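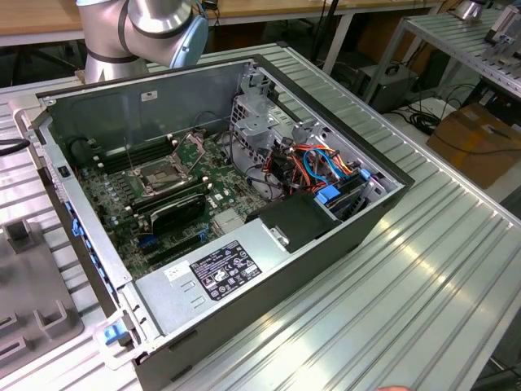

*Tower on its side, panel off, socket lever up.*

March, bench notes, started 4.15 pm

Orange bitters, second round. Carrying on from the batch I strained last month, which was too thin in the middle and had a soapy finish. Femi Abubakar tried it in an Old Fashioned at the Wodstead bar and said the peel came through for a second and then went. I agree with that. The bourbon flattened it.

Changes this time:

- Dried peel only, no fresh. The fresh peel is what I blame for the soap.
- Gentian cut by a third. It was fighting the whiskey.
- Cardamom cracked, seeds and husk both in. Last time it was seeds only.
- Two cloves per jar, as before.

Base is the overproof neutral from Zirdale, 800 ml split evenly between the two jars. Jar A has everything in together. Jar B has the peel and spices now, and the gentian goes in for the last few days. I want to know if the bitterness can be controlled by time alone, so please don't top up or swap anything between them. Labels are on the lids and on the glass, after the mix-up with the coffee tincture.

4.50 pm. Both jars shaken and put in the cupboard by the sink. Colour in A already going yellow at the bottom.

Cleared the last of the old batch while I was here. Tried it three ways, same glass, same ice, two dashes each:

1. Rye, sugar cube, stirred. Thin. Bitters mostly on the nose.
2. Gin and dry vermouth, stirred. Much better than expected. The soapy note reads as floral here and I would serve it. Worth keeping the old recipe card for this alone.
3. Aged rum and demerara syrup. Muddy. Clove takes over and stays.

So the old batch is a gin bitters and should be labelled as one. There is a small bottle left, which I have put in the door of the fridge for Femi to take back to Wodstead.

Syrup: the demerara was cloudy again. I made it 2:1 by weight and took it off the heat as soon as the sugar had gone, same as always. I think it is the sugar. The bag is from the new supplier, Plarklow, and the crystals are finer and a bit damp. Will make one with the end of the old bag and one with the new, same pan, and leave them side by side overnight. If the new one is the cloudy one I'll go back to the old supplier for the clear drinks and use up the rest in punches, where it doesn't matter.

Ice: the directional freezing box is giving a good clear block for most of its depth. The cloudy part is at the bottom and comes off with the bread knife. Cutting is easier if the block sits out until the frost has gone from the surface. Cut too early and it splits wherever it likes. I lost a corner that way this afternoon.

5.30 pm. Femi rang about the Roussel menu. They want a long drink that isn't a highball with ginger in it, for people who come in before dinner and don't want to be knocked over. Ideas so far, none tried:

- Dry sherry, grapefruit, a little honey, soda
- Sweet vermouth and cold black tea, lemon peel, over the clear ice
- Something with the gin bitters, if I can make more of it. Tonic might bury it, try soda first

The tea one is the one I'd like to get right. The tea has to be brewed cold or it goes harsh against the vermouth. I'll start a jug tonight, two spoons to the litre, and strain it in the morning before it gets too dark.

To do:

- Shake both jars, morning and evening
- Taste A and B from the dropper in a glass of water, not neat
- Buy fine filter papers, we are down to the coarse ones
- Ask Femi what glassware Roussel has for long drinks – the sherry one needs something narrow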